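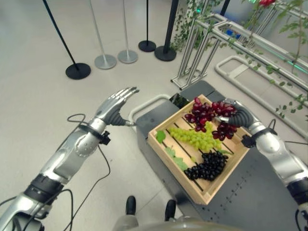

Ehsan Soomro: I don't buy any of this. Drekby sign a striker who hasn't started a league game since April and suddenly we're supposed to be scared? Urkstead have the better midfield and the better keeper.

setolero_end
Posted 3/2/24
You said the same before the cup game and Baxter scored in the first half. He's 38 and he still finds space our center backs can't.

Ehsan Soomro
One goal, off a deflection. Go look at his record away from home before you build the statue.

Grímur Ketilsson
Both of you are missing it. The problem is the left side. We've given up 5 goals from crosses over there and the manager keeps picking the same fullback. I'll believe he's fixed it when I see it.
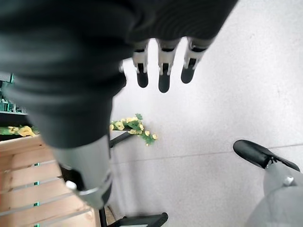 Three fingers, pale floor.

northbank110
Dropping the fullback for who? The kid from the reserves? He got roasted in the friendly. People always want the guy who isn't playing.

Grímur Ketilsson
He was played out of position in that friendly. Doesn't count.

setolero_end
It counts when he loses his man on every corner.

Ehsan Soomro
So we agree the defense is a mess, and I'm still taking Urkstead by one. The club says Baxter is "fully fit." They said that last time too and he was off by halftime.

northbank110
A draw, and a bad one. I've got my ticket already so I'm stuck with it.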